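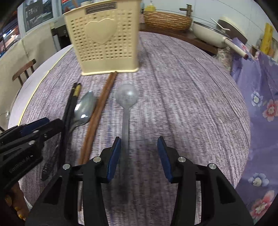 Slide 1. Table setup, utensil task, spring term.

Speaker notes, student showcase talk, July 2, 2019
Tomomi Okabe, Alton robotics club

Start without the mic if the room is small. Say name, club, school year. Thank the Nagano group for going first.

The project is called Prarkora. It is a student project, run out of the Alton club, and the goal is narrow: pick up utensils from a kitchen table and put them in a holder. We do the picking with hand-held grippers, one per hand, and record it. The recordings are what the learning group trains on. Say that part slowly, people tend to think we built an arm.

Why utensils. When we proposed this in May, the other option was blocks. Blocks are easy to buy and easy to grip. Our advisor asked what we would learn from a block that we didn't already know from last year, and we had no good answer. Utensils are thin, they lie flat, and they have one end heavier than the other.

Slide 2. The cloth.

Mention that we work on a cloth and not on the bare table. A thin handle flat on a hard surface gives the finger pads almost nothing to get under. On cloth you can press down a little and the pads close below the handle. The cost is that the cloth moves. If you drag the gripper the whole thing wrinkles, and the next person has to straighten it before they start.

Slide 3. Chopsticks.

This is the longest part, leave time for it. Chopsticks have to be handled as a pair or one at a time, and the team argued over which. As a pair, they roll against each other when the pads close. One at a time, you have twice the moves and the second stick has often shifted by the time you come back for it. We settled on one at a time for beginners. People with more practice can try the pair -- but they have to write down which method they used on the log sheet, or the recording can't be sorted later.

Square sticks are easier than round ones. Wood is easier than anything glossy.
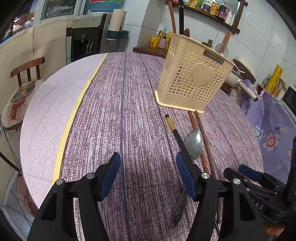

The long tools came in after the first round. With a knife or a ladle, where you grip matters a lot more than with a spoon. Take the ladle too far up the handle and the bowl swings down. The rule we wrote is to grip near the balance point, then turn the wrist until the tool hangs close to upright, then move over the holder and lower it. Knives go in blade down, every time, and only the older students do them.

Pause here for questions if there is time. Someone will ask about two hands. Answer: both hands are allowed, one can hold the holder steady while the other places the tool.

Slide 4. Numbers.

We planned for 2,000 recordings. We have 700 so far. Of those, 400 passed the check on the first look. The rest are waiting for a second person to watch them, and that is slow work. Don't apologize for the numbers, just give them.

Most common reasons for failing the check:
the log sheet doesn't match the recording
the tool was dropped outside the table
the hand moved so fast the picture is blurred

Slide 5. What changed for the students.

Three things to say. New members can start on their first day, with no code. The people writing code now come and watch a session before asking for more data. And we keep the kitchen layout a bit different from session to session on purpose, with tools at new angles, so the model doesn't just memorize one table.

Slide 6. Next.

Forks, then cups. We also want to show a short demo at Musport if we get a table there. Put the sign-up sheet by the door. Leave the contact slide up during questions.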